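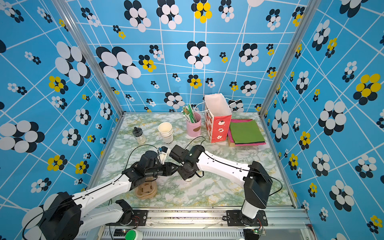 HOSPITALITY OPERATIONS 1
Unit 4 handout: Self-service drink stations and take-home bags
Instructor: Anneli Ruotsalainen
Bring this with you on Wednesday.

1. What a drink station is for

A self-service station lets guests get their own coffee, tea or water without asking staff. The station has to hold enough supplies for the session, keep them clean, and let people move through without stopping. In this unit we cover disposable cups, straws, small jars and the surface they stand on. Machines and urns are in Unit 5.

2. The surface

Use a hard, wipeable top. Marble patterns are popular with clients and look good under room lighting. They also hide small spills, so wipe on a schedule and do not wait until you see a mark. Wipe from the back toward the guest side. Lift every item and clean under it.

Patterned wall coverings behind a station need the same attention at splash height.
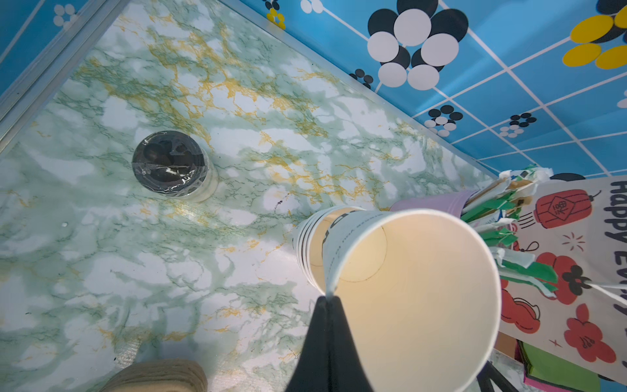 Jars and lidded containers stay closed between sessions. If a container arrives with plastic film on it, leave the film in place until you set up, then take it off completely. Check the lid afterward. Do not top up old contents with new. Empty the container, wash it, dry it and refill it.

3. Cups

Paper cups are stored nested and handled by the base or the lower wall. Fingers stay off the rim and out of the inside. Keep stacks short enough that they do not lean.

Case: the Lidico conference center went through 2,761 paper cups in May. Delia Olteanu, who ran the floor, compared this with 1,865 drinks poured. Most of the difference came from guests pulling two cups at once and leaving the extra one on the counter. She changed to a loose stack in a holder and asked staff to separate the cups before each break.
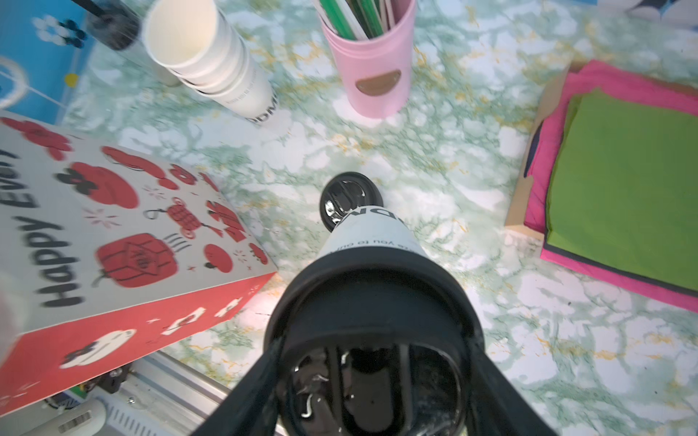
Straws go in an upright holder that is heavy enough not to tip when someone pulls one out. Fill it so the straws have room to move. A plain colored cup works well for this, such as the pink one with the green and white striped straws, where guests can find them quickly. Cups on their side, like the stack next to it, should be stood up or put in a holder before service.

4. Take-home bags

Many clients ask for a small bag for each guest. Choose the bag after you know the contents. Put flat, folded items in first and check that the handles stand clear of the opening. Keep spare cloths near the packing area, folded and stacked.

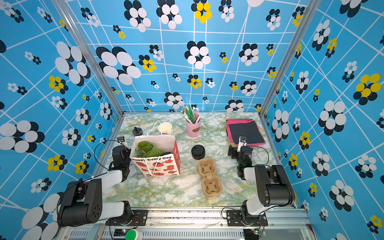

Fig. 4. Paper gift bag with rope handle and a folded green fabric item inside.

For the exercise, plan a station and a bag table for 87 guests with one morning break. List the supplies, the order in which you set them out, and who restocks. One page is enough. Hand it in to Samira Sayegh by 4 p.m.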